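Stirville Neighbors > Home & Cleaning > Surfaces

Scuffs on a light gray tabletop from keys and tags

Posted by Lemlem Moges
Viewed 1044 times

Our table has a pale gray top and it is where the keys get dropped. They are on a metal holder with colored tags. The top now has brownish-gray smudges and specks all over, plus a patch of streaky scuffs that is worse than the rest. I wiped it with a damp cloth and dish soap and most of it stayed. I don't know what the top is made of. What should I try next?
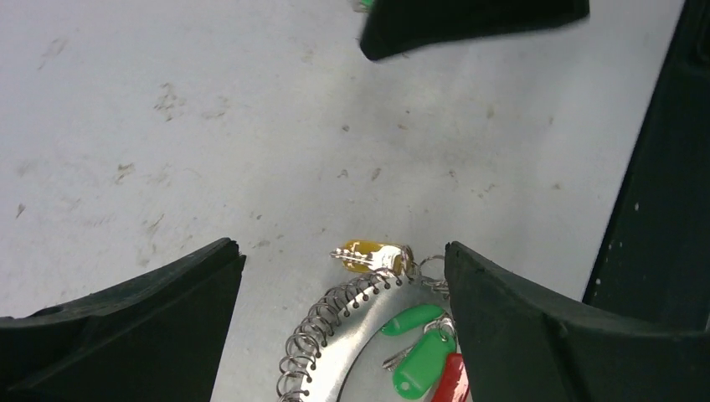

2 replies

Chaltu Gebretsadik
Brush off the grit first or you will rub it in. Then try a melamine sponge, damp, with very light pressure, on a spot near the edge. If that spot goes dull or shiny, stop. If not, do the streaky patch in short passes and wipe with clean water after. Metal often leaves a gray mark on top of the surface and that comes off. If you can feel it with a fingernail it is a scratch and cleaning won't help. I did ours in March and it took 8 minutes.

Ciarán Ó Ceallaigh
Baking soda paste worked for me. Get a tray for the keys.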